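3. Garment set and folding conventions

3.1 Scope of the set

The study concerns the geometry of folded household knitwear, in particular the relation between the way a garment is first laid out and the dimensions of the packet that results. Three classes of garment were included: short-sleeved shirts, long-sleeved shirts, and long-legged pants. The pants class is treated first because it has the highest ratio of length to width and shows the largest spread in packet thickness. The other two classes are covered in Section 4.

Garments were obtained from two sources. The larger share came from the Rastudis textile return stream, from which pieces were drawn without regard to brand. The remainder were bought new from the Primunley outlet in July and washed once before use. Torn pieces, pieces with missing waistbands, and pieces with a lining were excluded. After exclusion, 251 garments remained, of which 73 were assigned to the pants class. Each garment was folded more than once, giving 1114 fold records in total.

Fabric weight was recorded per garment. Fiber content was taken from the sewn-in label where one was legible. No attempt was made to estimate fiber content by hand or by eye, and garments with no legible label were kept in the set with that field left blank.

3.2 Layout before folding

All conventions used in this work begin from the same starting state, which we call the lengthwise layout. For pants, one leg is placed over the other so that the inseams coincide, and the garment is drawn out along the long side of the table. The crotch point is then pushed inward so that the outer edge is as close to straight as the cut allows. Cárdenas pants folding, the convention most often used in the return stream, skips this last step and accepts a triangular projection at the seat. We retained the step, as the projection otherwise has to be absorbed in a later fold and adds a layer at one corner of the packet only.

The lengthwise layout is a long taper and not a true rectangle. The waist end is wider than the hem end by an amount that depends on the cut, and a cuffed hem increases the difference. We describe this with the taper ratio t, defined as the width at the hem divided by the width at the waist, both measured on the laid-out garment with the legs stacked. Straight-cut pants have a t close to one. Narrow-cut pants with a gathered cuff have a much smaller value.

A second property of the layout is residual relief, by which we mean any part of the fabric that stands above the level of the stacked layers before the first fold is made. Relief is common in heavier knits and in pieces that were stored crumpled. It takes two forms. Fine relief consists of shallow wrinkles spread over the whole surface and has little effect on the packet. Coarse relief consists of a lifted fold or a gathered section, often limited to one part of the garment, and can persist through both folds if it is not smoothed. Figure 3 gives a case in which both forms occur on the same piece.

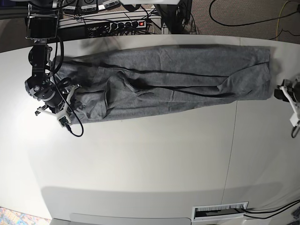 Figure 3. Gray knit garment in the lengthwise layout on the white table. Soft wrinkles (fine relief) extend throughout; coarse relief is present left of center, where a loose fold lifts from the surface.

The position of coarse relief matters more than its height. When it lies near a planned fold line, the line tends to shift toward it and the two halves of the packet come out unequal. When it lies midway between two fold lines, it is enclosed in a flat panel and partly compressed by the layers placed on top. For this reason each record carries the distance from the center of the relief to the nearest planned fold line, normalized by garment length. The value was entered by the operator before the first fold and was not revised afterward.

Long dark lines running the length of a laid-out garment, such as those on the piece in Figure 3, mark places where legs or folded layers meet. They are useful as an alignment cue. If the lines run parallel to the table edge, the stack can be taken as straight. A line that diverges toward one end indicates that the upper leg has rotated over the lower, and the layout is then repeated.

3.3 Table surface

Work was carried out on a smooth white surface large enough to hold the longest piece in the set at full extension. A smooth surface was chosen over felt or cotton padding after early trials in which padded surfaces held the lower leg in place while the upper leg was drawn out, so that the two layers ended at different points. On the smooth surface both layers slide. The cost is that a light garment can move as a whole when one end is pulled, and in such cases the operator smooths outward from the middle toward each end in turn.

White has the advantage of a clear outline against medium and dark fabrics. For white and cream garments the outline is poor, and widths for those pieces were measured with a steel rule at the table edge. Lighting was not controlled beyond leaving the overhead fixtures on. Glare on part of the surface had no effect on the rule measurements.

3.4 Fold sequence

Two sequences were compared. In the halving sequence, the garment is folded once at its midpoint and once more at the midpoint of the result, giving four panels. In the thirds sequence, the garment is folded at one third of its length from the hem and again at two thirds, giving three panels. In both sequences the hem end is carried toward the waist end, so that the wider and thicker part of the garment forms the base of the packet.

The halving sequence is simple to perform without marks, as the hem is brought to a visible edge. It places both ends of the garment on the same side of the packet. With a thick waistband this produces a wedge, measurably taller on one side, and wedges of this kind stack poorly. The thirds sequence distributes the ends to opposite sides and gives a more even thickness, at the expense of a less certain first fold line. Trerlow's drawer gauge, a plain open box with a height scale on its inner wall, was used to read thickness on both sides of each packet after 30 seconds of rest without load.

Before every fold, the operator presses along the planned line with the flat of the hand and then lifts the end to be carried. Lifting too little of the end causes the lower layer to drag and buckle. Lifting too much lets the stack open, and the legs come down offset. A grip width of about half the hem width was satisfactory for most pieces in the class.

3.5 Fabric behavior during the carry
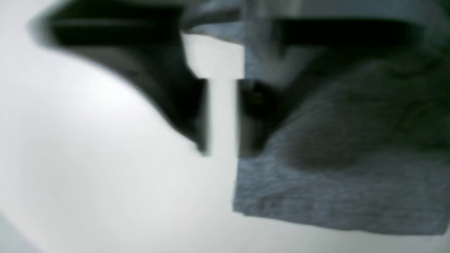 Knit structure influences how the carried end behaves between lift and placement. A plain jersey of low weight hangs in narrow vertical pleats and reopens when set down, whereas a brushed fleece stays closer to a single sheet and keeps whatever bend it had when lifted. Operators were asked to judge the hanging portion on a three-step scale (sheet, shallow pleat, deep pleat), and their scores were compared with the fabric weight. Heathered gray knits required some care in this respect. Their mottled, finely speckled tone, seen at close range on the hanging cloth, breaks up the shading that would otherwise reveal a shallow pleat, and two operators could assign different scores to the same piece. Solid colors gave better agreement. We therefore report pleat scores separately for heathered and solid fabrics, and no correction has been applied to either group.

The disagreement on heathered pieces was concentrated between the first and second steps of the scale. Deep pleats were scored consistently in both groups. Merging the first two steps removes most of the difference between operators but also removes the distinction of interest, namely whether a carried end will lie flat on contact or must be smoothed again. The three-step scale was retained.

3.6 Recording and coding

Each record holds the garment number, sequence, taper ratio, relief type and position, pleat score, packet length and width, and thickness on both sides. Layout photographs were coded for relief by W. Zerouali and A. Dönmez working independently, with differences settled by a joint second viewing. The coding sheet was closed on 2 September 2023, and records added after that point are not part of the analysis in Section 5.

A packet was classed as even if the two thickness readings differed by less than one scale division, and as wedged otherwise. Packets that opened during the rest period were refolded once. If the second attempt also opened, the record was marked as unstable and kept, with the thickness fields left empty. Unstable packets are counted in the totals above but are omitted from all thickness comparisons.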